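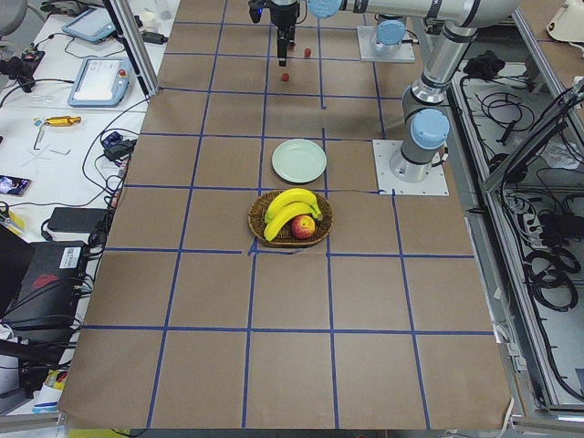

Fig. 1. Table covered in brown paper, with the tape grid.

Who Does What at Home? A Project on Kids, Chores and Parents
by Lilibeth Yap

I picked this topic because of a fight over dishes. My brother said he did more than me, I said that was crazy, and my mom said neither of us did anything and went to bed. So when our Family Studies teacher told us to find a question we cared about, I already had one! I wanted to know if parents and kids in the same house see chores the same way. My guess was no.

I started in February with a short survey. I called it Sovinero, which is a word my brother made up when he was little for "it's your turn," and the name stuck. Ronaldo Agbayani helped me type it up and hand it out, and he also talked his whole soccer team into filling it in (thank you, Ronaldo). We got 44 families in the end, most of them from the Rivera apartments and a few from Lakevar, over by the river. One parent and one kid in each home answered the same questions on separate sheets, without peeking. I can't promise about the peeking.

The second part was a chore diary. I asked for 4 families to write down every chore for a week, who did it and whether anyone had to be reminded. Everybody started on a Wednesday so the weekend landed in the middle. Together they wrote down 409 chores, and I typed in every single one – my wrists still hurt.

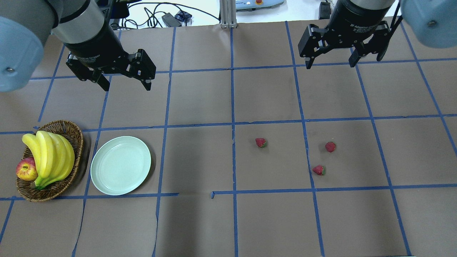

Fig. 2. The grid, with strawberries on the paper.

My first finding is that both sides think they do more than the other side says they do. Kids counted things like feeding the cat or carrying their own plate to the sink. Parents mostly left those off. But parents also had a bunch of jobs the kids never wrote down at all, like booking the dentist or remembering that somebody's sneakers are too small. I hadn't thought of that as a chore before and I felt kind of bad about it.

The diaries surprised me more. Younger kids got reminded a lot and didn't seem to mind. The teenagers got reminded less but complained about it in the margins, and one wrote "I WAS ABOUT TO" next to the trash three days in a row. In the house where the kids chose their own jobs on Sunday night, there was hardly any reminding. That's only one house, so I'm not going to say it works for everybody. 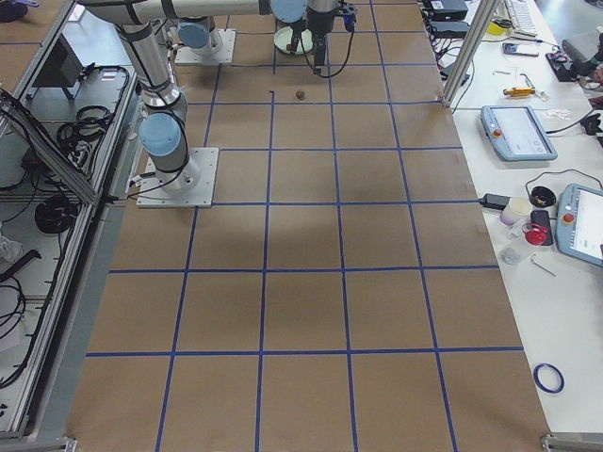 For the last part I made a chore chart and tried it on my own family. My first one was a long list on the fridge, and my brother read the top two lines and quit. The second was a big grid, rows and columns of squares like the ones marked out in blue tape in the photo, with a name across the top of each column and a day down the side. You put your initial in the square when the job was done. My grandmother, who we call Bukau, liked it so much that she added a column for herself and then beat all of us.

We kept it up for two weeks. The dishes got done most nights, and my mom only had to yell about the bathroom. What I would change is the survey. I asked "How often do you help?" and a couple of parents told me that "help" makes it sound like the house belongs to them and the kids are guests. I think they're right. Next time I'd ask "Which jobs are yours?" and I'd get more families to keep diaries, and I'd ask my brother before using his word, because he wants credit. So: word by my brother, typing by Ronaldo, everything else by me.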